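About Stellura

Hi, and thanks for stopping by! I'm Traian Ardeleanu, and I started Stellura because I got tired of watching robots do one trick perfectly and then fall apart when you swapped the cup.

What we do is simple to say and slow to do. We gather examples for robots to learn from. A person guides the arm through an everyday job - pick this up, put it over there, turn it the right way round - and we record the whole thing, camera and joints and gripper together. Do that enough times, with enough different objects, and a learning system starts to get the idea.

There are 6 of us on the recording side, and we run out of two rooms in Trekcombe. Our longest project so far is Isero, a set of tabletop tasks that we began in July. Each task gets 90 takes before we call it done, and we move things between takes so the robot can't just memorize a spot on the table. As of Oct 3, 2025, we have 745 finished takes that passed checking. (We threw out plenty more. Some of those were my fault.)

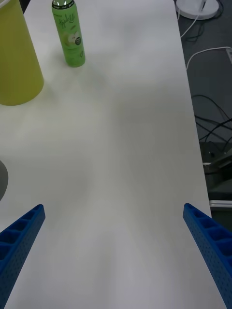

People ask why we don't do it all in simulation. We do use some, and I like it fine, but real bottles are shiny, real labels have writing on them, and real shadows land wherever they want. I'd like a robot to meet all of that early on. So we shop for our props at the ordinary grocery store down the street, and we keep a shelf of 28 things that go in and out of the sessions.

Every take gets watched by someone who didn't record it. They mark where the grasp starts, where it ends and whether the job got done, and they write a plain sentence saying what was going on. We keep some of the fumbles too, labeled as fumbles, and our friends at Kołodziej, who train on our data, keep asking for more of them!

We're happy to have new operators. You don't need a robotics background - patience and steady hands will get you most of the way, and we'll spend your first week teaching you the controls. If that sounds like you, or you have a task you'd like recorded, drop us a line through the contact page. I read all of it myself, usually over lunch.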